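Home | About | Meetings | Minutes | Contact

Brunddale Allotment Association
Minutes of the General Meeting, 15 Aug 2018

Present: Innes Guthrie (chair), Kazimír Slanina (secretary), 14 plot holders. Apologies were received from two members.

1. Minutes of the previous meeting
Approved as circulated.

2. Water supply
The secretary reported that the Clanau standpipe had lost pressure again in dry weather. Uremis has quoted $200 to replace the valve. Members agreed to accept the quote. Watering by hose remains limited to the evening until the work is done.
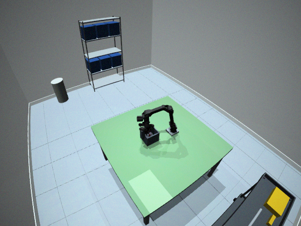
Mr. Slanina asked that plot holders on the Vilela side report any leak to him in writing. Plot 15 has been without water for two weeks and will receive a credit against next year's rent.

3. Paths and hedges
The chair reminded members that each plot holder must keep the adjoining path clear. The hedge along the lower lane will be cut after nesting ends. A request to widen the gate was discussed and held over.

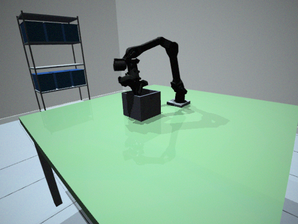
4. Rents
It was moved and seconded that rents stay at the present level until February. Carried, with 2 against.

5. Other business
A member asked whether bonfires could be allowed in the fall. The chair will check the terms of the lease and report back.

The meeting closed at 8:40 p.m.

Contact the secretary | © Brunddale Allotment Association | Back to top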